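December, by Mi-kyung Nam
2 min read

Glue notes, batch 516

Back on the hide glue again! I soaked the Zaugg granules overnight this time (last batch I got impatient and gave them maybe an hour, and the lumps were awful). Warmed them slowly in the little Sinley pot and the whole thing went smooth, like thin honey – so nice to brush out.

Did the two test joints on maple offcuts, plain butt joint and the scarf. Clamped both before lunch and left them alone, which was hard. The scarf squeezed out a neat line all the way along. The butt joint starved a bit on one side, my fault, I was chatting and the glue gelled before I got the clamp down. Open time in this cold room is about 20 seconds, tops. Warm the wood first next time!!

Also tried the Skomero liquid stuff on a third joint so I have something to compare. It grabs slower and stays tacky forever. Fine for labels, wouldn't trust it on a chair.
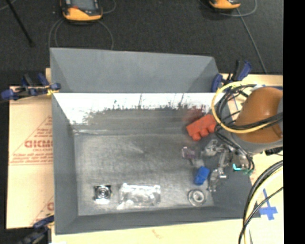

Still to do

– Break all three joints over the bench edge and write down where they fail, wood or glue line
– Thin the next batch a touch, it was getting stringy by 2 pm
– Order more granules, only 40 grams left in the jar
– Ask whoever has the good brush to put it back by the pot

Recent entries
Fodulach stool, leg repair
Shellac that won't dry
Sharpening the small scrapers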